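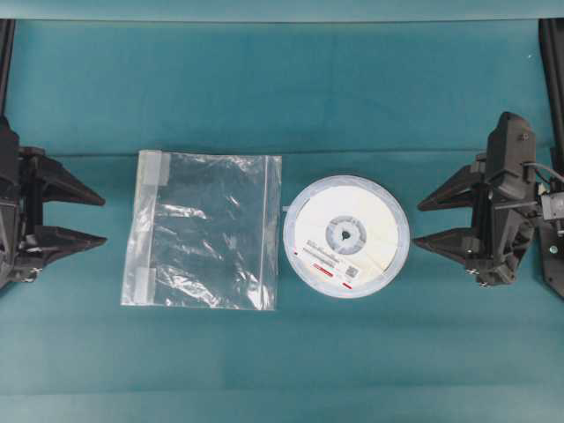 Start pose, head camera. Zip bag on the left, reel on the right, both grippers open.

Clear bag breaks my segmentation, the reel is fine

bwysocka
Posted 6/13/18
Hello all. I write the perception node for our two-arm cell at Fomthorpe. The task is to put a component reel in a zip-top bag. The reel mask is very stable. The bag mask is a disaster: I see the teal cloth through the plastic, so the network gives me small islands where the glints are, and nothing between them. The planner then receives a bag pose which jumps between one cycle and the next, and the left arm hesitates.

I trained on 900 labeled images. Should I label more, or is the method wrong? I would like to avoid a depth sensor, I tried one and it returned mostly holes on the film.

torque_limit
Don't segment the bag at all. You have white tape on its left edge, one piece near the top corner and one near the bottom. Detect those two and fit the rectangle from the known bag size. I would have that running in an afternoon.

bwysocka
Thank you, I considered this. But the bag is soft. When the film folds, the right edge is not where the rectangle says, and I need the right edge too.

Derard_fan
Disagree with torque_limit. Tape gives you the start pose and after that you are blind. Go to 2000 images, and vary the lamp position so the highlights move. Your network has learned that bag = white sparkle.

torque_limit
2000 images of one bag on one cloth is 2000 times the same problem.

birdie_dvorak
Two different questions are mixed here, I think. For the first grasp you need one edge, and the tape is good enough for that. For the opening step you need the film, so use keypoints on the corners and seams instead of a mask. We do it this way at Flerlow. Also, Bożena, is your pose filtered? A median over 20 frames while the arms stand still will kill most of the jumping.

bwysocka
It is not filtered, I am a little ashamed. I added the median this morning and the left arm does not hesitate now in the start pose. I will label keypoints on 100 images first and compare with the mask.

Derard_fan
Please move the lamp anyway.

bwysocka
Yes, I will move the lamp. Does somebody have a labeling tool which allows a "hidden" flag for each keypoint? The one I use only lets me delete the point.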